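Home » Storage » Bins & Baskets » Dultach Open Bins

Dultach Open Bin, set of three

Filed under: Sorting, Small Parts, Things That End Up on the Floor
41 comments | Shared 768 times

A bin is a box that has given up on having a lid. We at Vundavero have sold lids, and we have watched customers put them on top of the fridge and never speak of them again. The Dultach is sold without one. You save a little money and a shelf's worth of guilt.

The set comes as one wide bin in blue, one in teal-green and one in white. The wide one is for whatever you own too much of. The teal one is for whatever you own a sensible amount of. The white one has a handle slot in the front, so it is the one you'll grab, and it will fill up with batteries, tape and a key to something you sold years ago.

All three are plastic. Wipe them with a damp cloth. The dishwasher will take them on the top rack if you're willing to wash nothing else that evening. They sit side by side along the back of a table without fuss and leave the front clear for the actual sorting, or for lunch.

What people use them for

Toy blocks, mostly. Also yarn, seed packets, dog leads, and in one case unopened mail, arranged by how bad the news was likely to be. Foam blocks do nicely in the wide bin. They weigh next to nothing and make no noise going in, and anyone who has emptied a tub of wooden ones at 6 in the morning will see the appeal.

What they are not for

Soup. Standing on. Cats will disagree with us about cats.

Good to know

The colors are fixed. We get letters asking for three white ones, and the answer is that you'd never find anything again. Labels stick well to the front of the blue and the teal. On the white, put yours to one side of the slot, or your fingers will have it off by August.

The bins do not lock together. An earlier set did, and the returns desk remembers it well.

Order code 4000 for the set. Single replacements are under 1000, and please tell us which color, as we can't tell from the sighing.

Ships flat? No. It's a bin.

Related items
Ahonen Shelf Liner, cut to length
Inura Label Strips, blank
Inura Label Strips, pre-printed (mostly "Misc")
Dultach Deep Tub
Ahonen Table Mat, plain 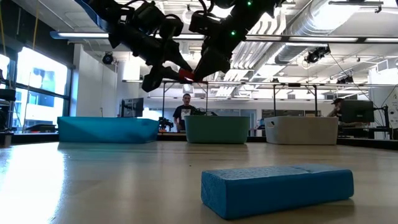

Wide blue, teal and white at the back of the table, with a blue foam block still to be put away.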